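Unmade: The Bedroom Gallery

Holloway Share House Diaries, part 6

When Cristóbal and I started putting these galleries together, the plan was handsome rooms. We had a list. It had a window seat on it. Then July arrived, the handsome rooms turned out to belong to people who didn't return calls, and we began looking at beds instead.

I have come to prefer them. A lounge room is tidied for visitors and a kitchen is tidied for fear of ants, but a bed gets made for no audience at all, usually by someone who is already running for the tram. My mother could do hospital corners in the dark. I own one good doona and a strong sense of having let her down.

Monday morning, then, and the back bedroom, where colour matching is regarded as something that happens to other people. Cherries on the sheet, flowers on nearly everything else. 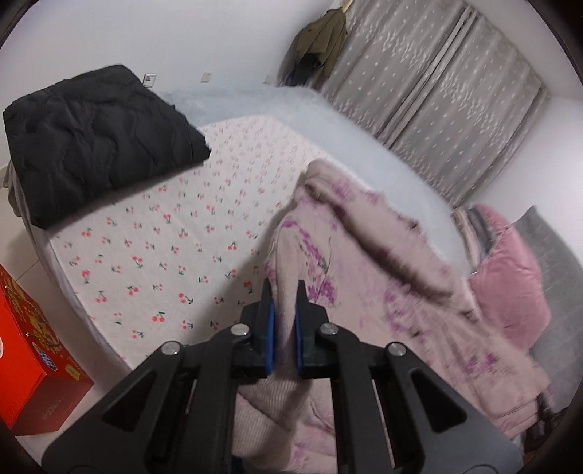

Pink comforter, purple and lilac flowers, heaped up like a small mountain range. The padded grey headboard is keeping its dignity.

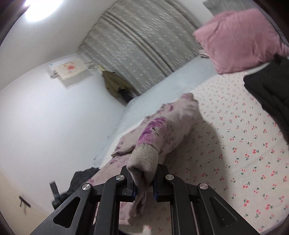

More flowers, mauve and purple this time, bunched up on the cherries. Pink pillow in the corner, staying out of it.

Cristóbal's position is that prints should never meet. He sleeps under plain navy and irons his pillowcases, and I've known him long enough to stop raising it. Mine is that cherries go with anything, provided you bought the sheet on special and can't take it back.

A few practical notes, for those who write in asking for them. Shake a comforter from the foot end and let it land before you start tugging. Square up the top edge first and leave the sides to sort themselves out. Anything wearable found on the bed goes on the chair, and anything found on the chair goes back on the bed at night, which is the nearest most of us get to a filing system.

The Dundard gallery (bunk beds, 23 photos, one very patient father) is still up if you missed it. Several readers objected to the dinosaur valance. I stand by the dinosaur valance.

Next month we do linen cupboards. If yours has a shelf where fitted sheets are rolled into a ball and the door shut quickly, we would like to hear from you. If you can fold a fitted sheet flat, good on you, and please send your pictures to some other website.

Words by Eyerusalem Tefera. Room selection and disapproval by Cristóbal Retamal.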